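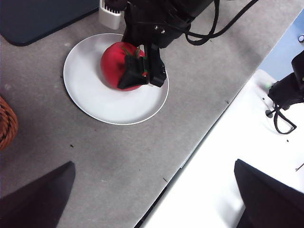 2025-09-14, prep bench notebook, tomatoes again

Delivery from Garrido came in before I did and was sitting in the corridor, in the sun, which is apparently where we keep produce now. Moved it to the shelf by the sink. Stem side up, no stacking, as per the note I wrote in large letters and which has since been used as a coaster.

Plan for the entry: sort the batch, pick which tomatoes go to the plate work and which go to the slicing tests, and settle the plate question with Agustina before one of us retires.

Sorting. Three grades as before. Firm (thumb leaves no mark), middling (thumb leaves a mark that goes away), soup (thumb goes in). I would like a better instrument than my thumb. The Clastine gauge would do it, but the small tip is still missing and the large tip treats every tomato as soup. Fidel says he ordered a replacement. Fidel said this in the spring as well.

Weights. Kept everything as near 220 g as the crop allows. Anything under that by much went in the side bowl for lunch, and I'll record for completeness that the side bowl was the best part of the batch. The big ones look impressive and taste of the truck.

Stems. Decision from last time was to leave the green bit on. I argued for taking them off, lost, and have come round. A tomato with its stem on has an obvious top, so two people can put it on a plate the same way without a conversation. Without it you get a red ball and opinions. Stems that came off in the crate: those tomatoes go straight to slicing. Do not try to put a stem back on. Do not glue a stem back on. (There is glue residue on the one in the fridge. I have my suspicions and will be watching for sticky fingers.)

Plates. Agustina wants the plain white round ones for everything. I wanted the Moden bowls, on the grounds that a tomato can't roll out of a bowl. Her counter was that a tomato with a flat enough bottom won't roll off a plate either, and that if it hasn't got a flat enough bottom it belongs in slicing. Annoyingly this works as a rule. The thin rim catches the slow rollers anyway. Tested by nudging the bench with my hip, which I'd like to be considered a method.

So: white plates, stem up, tomato set down near the middle and left alone. Near the middle is good enough. I spent part of the morning centering one with a ruler and it looked no better than the one Fidel had put down while talking on the phone.

Bench. The gray cover holds on to every crumb it has ever met. Went over it with the lint roller, got most of it, turned my back, and there were specks again. Wiping with a damp cloth makes it worse, since the cloth sheds. Agustina suggests a new cover. I suggest that we stop eating toast there, and have been told this is unrealistic. The white side wipes clean in one pass and I don't know why we don't just work on that side. Will ask. Suspect the answer is glare.

Washing. Cold water, 30 seconds each, then dry with the blue cloth, the soft one. Not the paper towels, they leave fuzz on the skin and then somebody writes "mold?" in the log, as happened with the last crate. It was fuzz. It took two of us an entire coffee to establish that it was fuzz.

Also, please dry around the stem. Water sits in the little hollow there and runs down the side as soon as the tomato is tipped, and then the plate has a puddle and has to be wiped too.

Storage. Tried half the last batch in the fridge and half on the shelf at 85 percent humidity in the Rellik cabinet. Fridge ones kept their shape and lost all interest in being food. Cabinet ones were fine until the fan quit, after which the cabinet was a small greenhouse with a strong point of view. Fan has been reseated. It now ticks. I've been ignoring the tick with some success.

For now: shelf for anything we'll use within 2 days, cabinet for the rest, fridge for nothing except the glued one, which is being held as evidence.

Slicing tests: not started. The good knife is at the sharpener's and the other knife is the kind that pushes a tomato until it gives up. No point. Everything set aside for slicing is in the shallow tray, in a single layer, with a towel under it.

To do
- chase the gauge tip (Fidel, again)
- ask Garrido to knock or ring or leave the crate in the shade
- new coaster for whoever needs one, so I can have my note back
- more white plates, same size, the last ones we bought were a hair larger and Agustina can tell
- find out whether Garrido will have anything decent in November or if we switch to apples

Agustina's addition, copied here at her request: apples bruise and you can't see it until later, so if we switch she wants it in writing that she said so. It is in writing. Lunch was tomato salad.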